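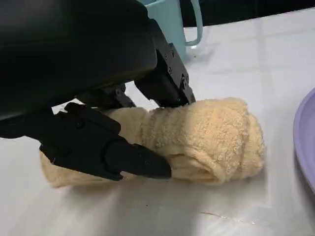 ## Setting up the Brollum arm for rolled hand towels

These notes apply to the Brollum arm with the two-finger gripper, sold or leased by Skollholm as a home kit. The lease includes 200 towel cycles before the first service check. Folding is still a paid add-on; rolling and placing are in the base package.

**Roll**

- Start with a dry terry towel. Waffle weave works, but the fingertips slide on it at default force.
- Roll loosely. A tight roll behaves like a solid bar and tends to spin out of the grip.
- Tuck the outer flap under before the lift, or the towel opens on the way to the shelf.

**Grip**

- Set the force to 3 for hand towels. Bath towels need the wide fingers from Gudeta, sold separately.
- Take hold near the middle of the roll, with one finger on top and the other against the side. An end grip sags.
- Check the fingertips for lint weekly. A stiff toothbrush is enough – no solvent on the pads.

**Table**

- Wipe down pale, glossy surfaces and turn off any lamp directly overhead. Glare is the usual cause of a missed edge.
- Mugs and plates can stay out if they are entered as obstacles in the Brusa app. Leave a hand's width behind the towel for the upper finger.

**Cost and wear**

The counter on our unit reads 1,822 cycles, of which 1,614 were towels. The fingertip pads have been replaced once. Skollholm ships them in pairs only, and the screws are not included, so keep the old ones. Recalibrate after every pad change with the arm parked and the table clear.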